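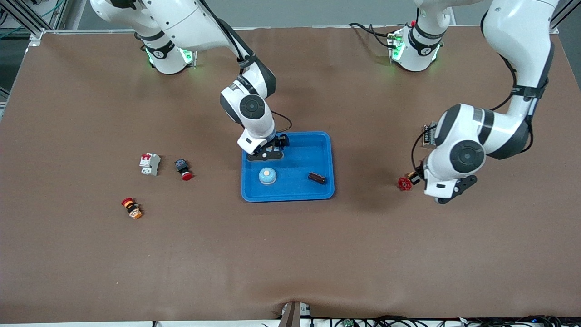 Two arms at work on the brown table, a blue tray between them.

Interviews | Automation | 2 min read

Sylvain Tanguy teaches arms at Irura by remote control. His current set stands at 350 demonstrations, each under 60 seconds.

"I used to guide the arm by hand," he says. "It is accurate, but your own body gets in the way."

He discards any run with a long pause – 41 in September. "If I hesitate, the model learns to hesitate."

Does he practise first? "Yes. The first ten on a new part are never kept."

© Plarnham | Contact | Back to top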